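Progress report to Drakura, September
Play kitchen strand, Nandik family room
Prepared by Maj-Britt Lundgren

1. Where we are

The grant paid for one play kitchen set and a table to use it on. Of the 2,000 awarded, 800 is still unspent, and I would like to keep it that way until we know whether the set is doing what the proposal said it would. The proposal said children would learn to sort, serve and put away. I was doubtful then and I am still doubtful about the last part.

The white tabletop has turned out well. It wipes clean and the pieces show up against it, even the small fruit. The pale green colander gets a spot near the middle, and the ketchup bottle usually ends up on a plate. 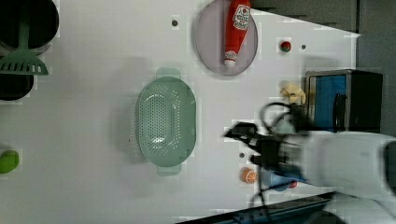

Does the set need more pieces?
We don't think so. Alois Marti asked for a second box from Zenia, but the pieces we own are already hard to keep in order, and more of them would make tidying slower.

2. What the layout tells us

The plan called for three zones: cooking, serving and washing. I have yet to see them hold for a whole session. Cups are the worst offenders. A blue one on its side next to an orange slice is neither served nor put away, and the slotted spatula over by the dark pots is the closest thing we have to a cooking zone.

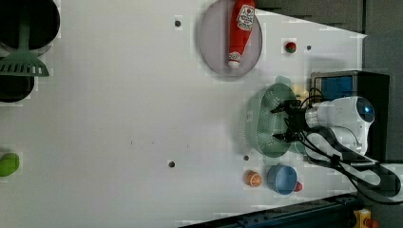 3. Plates and the rack

Alois believes the black dish rack will fix the washing zone. Maybe. It takes up a fair amount of table, and plates seem to settle anywhere but in it — one green plate in the middle, a paler one by the foot of the rack. His suggestion is to mark each place with tape. I have agreed to a trial of 12 sessions and no longer.
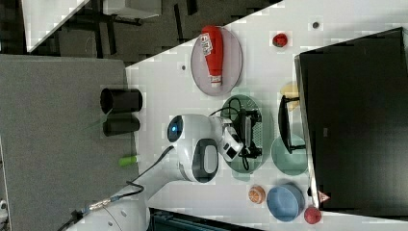 Dish rack with a pale green plate beside it, bowl and fruit farther along.

4. Cups and bowls

These get more use than I expected. The mint-green cup and the blue bowl are easy to tell apart, and sorting by color is the one goal in the proposal I would call realistic. Sorting by use is another matter. 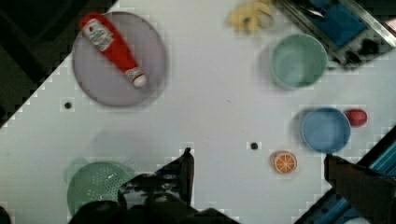
Mint-green cup and blue bowl, with the ketchup on its plate.

5. Next period

Tape trial, starting on a Tuesday. No new purchases. Ó Ceallaigh has offered a storage shelf at cost, and I have asked for the measurements before anyone says yes. If the tape makes no difference, I will propose dropping the washing zone and returning the balance.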